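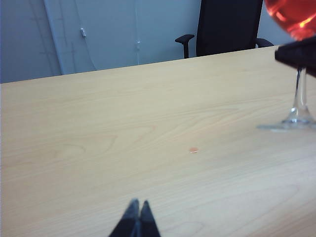
Reece thinks I should just buy the second arm now and stop making spreadsheets. His comment under my last post was three lines long and the gist was: you have the money, you have the table, what are you waiting for? And then Kalliopi Stamatopoulos replied to him that a second arm is the easy bit and had anyone looked at what I spent on grippers last year. Ouch. Fair, though.

So I went and looked, and this post is the result. Get a coffee, it's a money one.

For anyone new, I'm trying to get a two-arm tabletop setup to do table service jobs. Glasses mostly, then bottles, then (someday) clearing plates. I've been at it in Brurville since February, evenings and the odd Saturday, with a budget that comes out of my own pocket apart from a small bit that Fikri Pillai chipped in so he could use the setup for his own stuff.

The first arm I bought used from a shop in Tambunan that was getting rid of it. I paid 3836 for it, and that number was in my plan from the beginning, so no complaints. What wasn't in my plan was shipping, which came to 506. I had written "shipping, 100?" in the sheet. With the question mark! I don't know what I thought the question mark was going to do for me.

Then the grippers. The arm came with a wide parallel one that's great for boxes and hopeless with anything that has a stem. I bought a cheap soft one. It was fine for plastic cups and let go of everything heavier. After that I bought the Zetix fingers, the narrow pointed ones, and those are what I should have bought in the first place. They get into small gaps, they don't block the wrist camera much, and you can swap the tips without taking the whole thing apart. If you're planning to handle glassware, skip straight to narrow fingers and put the soft gripper money toward spare tips. You will want spare tips.

Now the arm question. Right now the second arm on my table is on loan from Danang Liew, and he'd like it back at some point (he's been very nice about it). I have three ways to go:

Buy the same model new from Grosow. They'd give me a warranty and a controller that matches, and I'd be out most of next year's money in one go.

Buy used again. Cheaper, but I'd be hunting for a matching one and paying for freight a second time, and I got lucky with the first.

Go back to one arm for a while and spend on everything else.

I was all set for the first one until I wrote down the everything else. A decent mount so the table stops shifting. A second wrist camera, because the loaner's camera goes home with Danang. Cables, which I somehow buy every single month. Glasses! I'm not even kidding, I now have a line for wine glasses, and I set it at 30 for the quarter and I'm pretty sure that's optimistic. Something to fill them with too, since an empty glass and a full one are very different jobs and I'd been testing with empties for way too long. Paper towels. More paper towels.

All of that together lands at 800, and that's before anybody sells me an arm.

Rizal Jugah made a good point when I moaned to him about it on the phone. He said to split the sheet into things I buy once and things that get used up, and to fund the second group first for six months. If there isn't enough left for an arm after that, then I can't afford the arm, even if I can afford the price of it. I've been chewing on that all week and I hate how sensible it is.

So the plan at the moment is the used route, but not until spring. I'm keeping the loaner as long as Danang can stand it, I've ordered the mount, and I've asked Grosow for a quote anyway so I have a real number to compare against. They said a couple of weeks. I've also asked whether they'll sell the controller on its own, which could make a used arm a lot less of a gamble.

Reece, I know this isn't the answer you wanted. Kalliopi, the gripper total is in the sheet now and no, I'm not posting it.

If any of you have bought a used arm and had to match it to an older one, please tell me what went wrong and what it cost to fix. I'm mostly worried about the firmware and the mounting plate, and I'd love to hear from someone who's done it before I start emailing sellers.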